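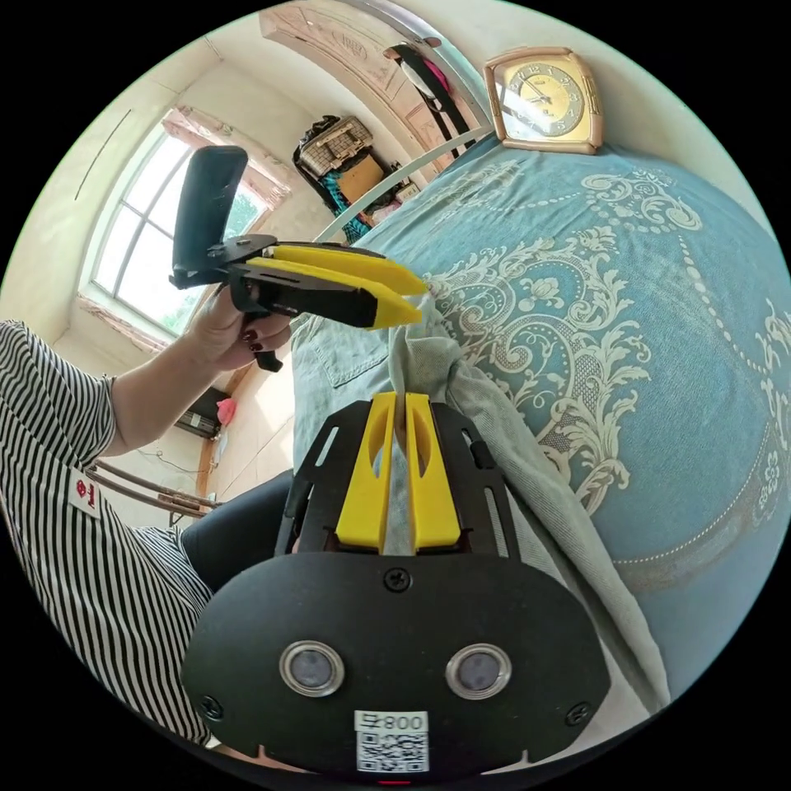

Figure 5-1. Cloth held between the fingers, with the second gripper in view at left.

5. Preparing a two-gripper recording in Kudley

This section covers masking, finger calibration, pose tracking and segment export for recordings made with two hand-held grippers. It applies to Kudley 7 and later. Import both recordings and complete time alignment (Section 4) before you start.

5.1 Set the static masks

The tracker must not pick features on the tool itself. Each gripper needs its own mask file, and a mask made for one tool should not be reused on another, even of the same model.

1. Open the session and select the first recording in the Streams panel.
2. Choose Mask > Lens Circle. Drag the circle until it meets the border of the round image on all sides, then press Enter.
3. Choose Mask > Tool Body. Trace the rear plate, the slotted side supports and the fingers in the fully open position.
4. Scrub through the recording with the mask overlay on. If any part of the plate shows outside the mask, widen the outline by a few pixels.
5. Save the mask. The file takes the tool ID from the session header.
6. Repeat for the second recording.

CAUTION: Do not extend the tool mask past the fingertips to hide the cloth. The grasp detector reads the region just ahead of the tips and will report no contacts if that region is masked.

5.2 Calibrate the finger gap

Kudley measures the gap from the color of the fingers. The default profile is Yellow.

1. Select Fingers > Calibrate.
2. Go to a point where the fingers are fully open and click Set Open.
3. Go to a point where they are closed with nothing between them and click Set Closed.
4. Check the gap curve in the lower panel.

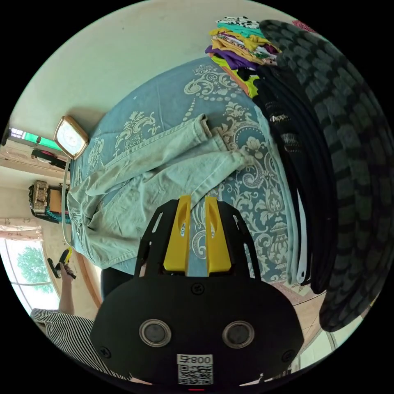 A usable curve is flat at both limits and has no single-sample spikes. Spikes usually come from clothing close in hue to the fingers. Mustard, lime and orange garments are the common offenders. Narrow the hue window in Fingers > Profile until the spikes go away, and keep the narrowed profile for the whole session.

NOTE: Thin cloth reads almost the same as an empty closed gripper. Set Contact Source to Gap + Appearance for any garment task. With Gap Only, a single layer of cotton is generally missed.

5. Click Apply to Both if the two tools use the same fingers. Otherwise calibrate the second tool separately.

5.3 Mask the other hand and tool

In two-gripper work each camera may see the other tool and the arm holding it. These move independently of the room and will pull the pose estimate if left in.

1. Turn on Dynamic Mask > Person.
2. Turn on Dynamic Mask > Second Tool.
3. Set the dilation to 7 pixels. Raise it only if the overlay leaves out fingers or sleeve edges. 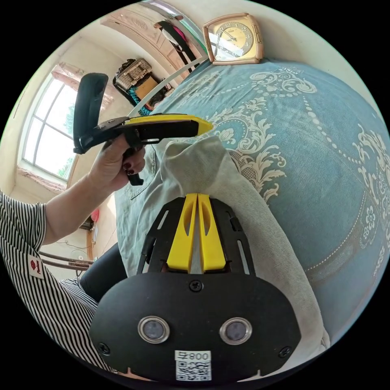
4. Step through at least one passage where both tools work close together. Correct any missed region with the Brush tool. Corrections carry forward until the next keyframe.

5.4 Run pose tracking

1. Select Track > Build Map and choose the recording with the slower motion as the map source.
2. Set Max Features to 600. Higher values increase run time and rarely help indoors.
3. If a window is in view, turn on Exposure Clamp. Features on foliage or sky behind the glass should also be excluded with a region mask.
4. Set Surface Model to Deformable for the cloth being handled. Leave the bed, table or floor as Rigid.
5. Click Run. When the map is finished, Kudley localizes the second recording against it.

Repeating prints on bedspreads and quilts can produce a false match one pattern repeat away from the true position. The log reports this as warning 1743 (periodic match). To clear it, open Track > Anchors and place two or more anchors on fixed objects away from the print, such as a wardrobe panel or a window corner, then run again.

CAUTION: Never place an anchor on a clothing stack or on any loose garment. If the item moves later in the recording, all poses after that point will be shifted and no warning is shown. 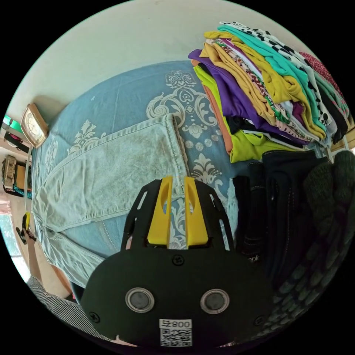 Figure 5-2. Jeans laid flat on a printed bedsheet, with a stack of folded clothes at upper right.

5.5 Mark segments and export

1. In the Timeline, click Auto Segment. Boundaries are proposed wherever either gripper opens or closes.
2. Merge segments shorter than the planner's minimum step. For the Clander cloth planner, use the value stored in its task file.
3. Assign a label to each segment: approach, grasp, lift, fold, release, smooth.
4. Select Export > Planner Bundle.

The bundle holds both pose tracks, the gap curves, the labels and the masks. If export stops with error 1031, the two streams differ in length. Return to Section 4 and trim them to the shared interval.

NOTE: Mask edits made after export are not written to an existing bundle. Export again under a new name.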